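I'd been on the phone to Kanokwan Wannasri for all of a minute before she told me off for saying "safe robot". "There's no such thing!" she laughed. "There's a safe job, and the robot is one bit of it."

She writes the working rules for the arms at Flekau, and if you've ever sat through one of her inductions you'll know she likes a rule you can say out loud. Her first set ran to 134 lines. I asked how many people had read it and she went a bit quiet. "Two. And I was one of them."

So she started again, this time standing next to the operators with a notebook (she still has it, coffee rings and all). What came out fits on a single sheet, and the folk over at Clallulier have since asked for a copy, which she's very pleased about.

I wanted to know which rule gets the most grumbling. Easy, she said: any change of gripper, fingers or object means a fresh risk assessment. "People say, but it's the same arm! Yes, and yesterday it was holding a sponge." The limits on force and speed get looked at again too, and somebody signs for it. Her log, Pakik, had 2,373 entries when we spoke in March, and she reads them with her tea.

Hand-guiding comes next on the grumble list. One person guides, one person has the stop button, and they agree who's who before anyone touches anything. I'd have thought that was obvious. "You would, until you watch two people both reach for the arm."
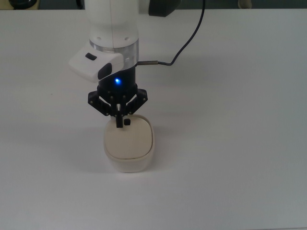 **Good practice: grippers and lids**

Lidded boxes are her favourite teaching job, as the fingers have to come right down to the lid and everybody wants to lean in for a look. Hands stay off the table while the arm has power, she says, even if the box is sitting crooked. Stop first, then straighten it. She also has people check where the cable runs through the whole movement, at slow speed, before they let it go any faster.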